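Gomeck Housing Trust
Kitchen Surface Durability Study
Second Progress Report to the Lopes Fund

Prepared by Adeel Afridi, Materials and Maintenance
Jun 17, 2021

Summary

The study compares the wear, repair cost and service life of kitchen countertops and adjoining floors in rental housing. Work in the period covered by this report was limited to the Brustness and Hotell buildings. The baseline survey is complete in both. The first follow-up inspection is complete at Brustness and partly complete at Hotell. Bench testing of sealers has started. Spending is within the approved budget, with one line expected to run over and one expected to run under by a similar amount. We are asking for approval to move funds between those two lines. No additional money is requested.

Baseline survey

The survey covered 92 apartments. Each kitchen was inspected once by a two-person team using the form agreed with the Fund in January. The form records countertop material, edge profile, condition of the seam at the sink, condition of the backsplash joint, floor type, and any visible repair. Tenants were asked how long they had lived in the unit and what they use to clean the counter. Answers to the second question were often general ("dish soap," "whatever is under the sink") and have been grouped into four classes: soap, vinegar or citrus, bleach, and other.

Stone counters were found in 41 apartments. The rest have laminate or, in a few of the older Hotell units, tile. Stone was not separated by type in the original form. After the first week it became clear that marble and granite should not be recorded together, since they respond very differently to acid cleaners. The form was changed and the units already inspected were visited again. This cost four working days and is the main cause of the delay at Hotell.

Findings to date

Etching is the most frequent defect on marble. It is concentrated near the sink and beside the stove, and it is more frequent in units where vinegar or citrus cleaners are in use. The sample is too small to say how much of the difference is due to the cleaner and how much to the age of the sealer. Sealer dates are missing from most of the maintenance records at Hotell.

Staining is less of a problem than we expected on dark and mixed-color stone. Inspectors reported difficulty in seeing stains at all on counters with strong veining. We have therefore added a water drop test at three fixed points: front edge, center, and sink side. The drop is left for ten minutes and the mark is graded from zero to three. Repeat readings by a second inspector agreed in most cases, with disagreement mainly between grades one and two.
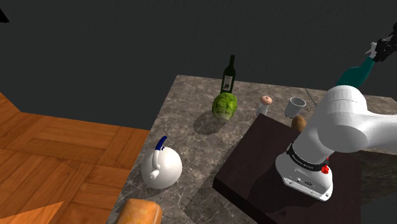 Floors were added to the study at the Fund's suggestion and the results so far support that decision. In units with wood parquet, gaps and raised blocks occur mostly within arm's reach of the sink and at the dishwasher, where one is installed. Some of this damage is caused by water running off the front edge of the counter. Counters with a square edge and no drip groove are associated with more floor repairs than counters with a rounded edge. A drip groove can be cut into an existing stone counter in place, and we have asked two contractors for prices.

Laminate counters show few surface defects but a high rate of seam failure. Swelling at the sink cutout was the most common reason for replacement in the maintenance records. Resealing the cutout at tenant turnover is already required by our own procedures. The records suggest it is done at Brustness and done irregularly at Hotell. The Hotell maintenance lead has been sent the procedure and the list of units affected.

Sealer testing

Four penetrating sealers are being compared on offcuts of marble and granite obtained from a local stone yard. Each offcut is cleaned, dried for 48 hours, sealed according to the label, and then put through repeated wiping with a damp cloth and a mild detergent. The target is 2,000 wipe cycles per sample, with a water drop reading at fixed intervals. As of this report the samples have reached 1,080 cycles. One of the four sealers has lost most of its effect on marble. The other three cannot yet be told apart. Results on granite show almost no change for any product and we do not expect that part of the test to be informative.

The wiping is done by hand on a marked template. A weighted block is used to keep the pressure even — an earlier attempt without the block gave readings that varied too much between operators, and those samples were discarded.

Schedule

Brustness follow-up: complete.
Hotell follow-up: 11 units outstanding, mostly because of access. New notices have been posted.
Sealer testing: on schedule.
Cost model: started one month late. A first version will be sent with the next report.
Draft maintenance guide: not started, as planned.

Budget

Labor for inspections will exceed its line because of the repeat visits described above. The laboratory line will be underspent, as the stone yard supplied the offcuts without charge and the planned outside moisture tests are no longer needed. We request permission to transfer the unused laboratory amount to inspection labor. The revised figures are in the attached spreadsheet, second tab.

Risks

Access to occupied units remains the main risk. A missed follow-up leaves a gap that cannot be filled later, as the interval between inspections is part of the analysis. If more than five units at Hotell are still outstanding at the end of next month, we propose to drop them from the wear analysis and keep them in the baseline only.

A second risk is the quality of the older repair records. Invoices before the change of contractor list "kitchen repair" with no further detail. These will be left out of the cost model unless the contractor can supply work orders — a request has been sent and no answer has been received.

Decisions requested

Approval of the budget transfer.
Approval to end granite sealer testing at the next reading and continue with marble only.
Confirmation that drip groove pricing may be included in the cost model as a separate option.

A reply on the second item is needed first, as the next reading is due in two weeks.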